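Can a Robot Put the Groceries Away Yet? Tips Before You Spend the Money

Every spring I get the same letter from readers of the Akard Kitchen Pages: should I hold off on redoing my kitchen, because a robot will be doing the work soon? My answer hasn't changed. Fix your kitchen for the person who cooks in it.

The fridge door is the test I always come back to. You hook two fingers behind the handle, lean back, and the seal lets go. A machine has to find the handle, get a grip on it, pull along a curve and keep its own body out of the way of the door. Most of the practice happens in computer-made kitchens.

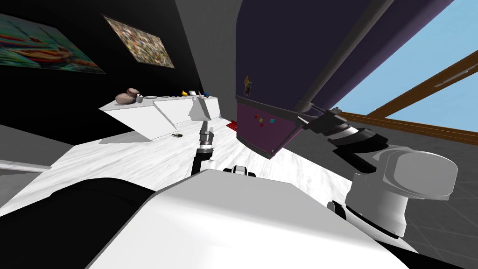
I have nothing against practicing in a simulator. Pilots do it. But my fridge has a sticky gasket, a jar of pickles leaning on the inside of the door and a dog who comes running. Ask how the thing does with those before you ask the price.

If a sales rep from Melside or Halville or anybody else offers you a demo, try these.

Ask for it in your own kitchen, with your own clutter. A bowl, a cup and a banana on the counter is a fair start. Then add the mail.

Ask to see the whole chore. Opening a door is one step of putting milk away. You still need the milk picked up, carried, set on a shelf that's already full, and the door shut behind it.

Ask what the hand can see when it's in close. Up against a cabinet, everything turns into big flat shapes and edges, and a bar looks a lot like a post. 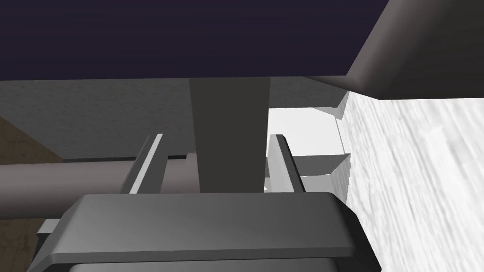
You and I get around that by feel. I can find the flour in the dark. I have yet to meet a gripper I'd trust with an open bag of it.

Time it, too. Putting away a week's shopping takes me 9 minutes. The last demo I sat through needed 35 for less than half of that, and a man with a laptop never left its side.
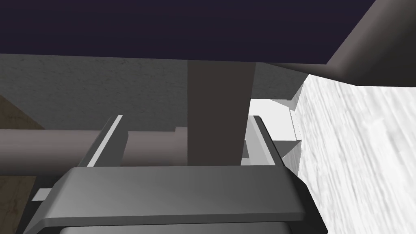 Then there's the money. One quote I was shown came to $4,000 for the arm alone, before installation. That buys pull-out shelves, decent lighting under the cabinets and a new gasket, with plenty left over for dinner out.

What helps today, for people and maybe for machines later on:

Pick long bar handles over small knobs. Sore hands like them too.

Keep the floor clear between the counter and the fridge. Anything lying there will get stepped on sooner or later.
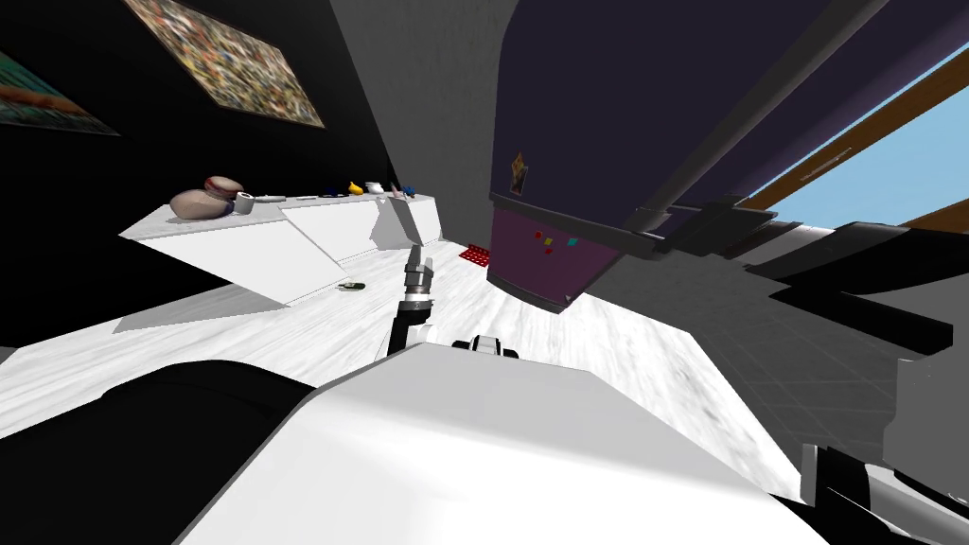 Clean the fridge gasket with warm water and a little dish soap, then dry it well. A door that sticks is usually just dirty.

Leave two inches free at the front of each shelf so things can go in without a shuffle.

Store heavy pots between knee and shoulder height.

I'll look at the question again next September. If somebody shows me a machine that can unload a full grocery bag, eggs included, with no one hovering over it, I'll print it at the top of the page. Until then, wipe down that gasket.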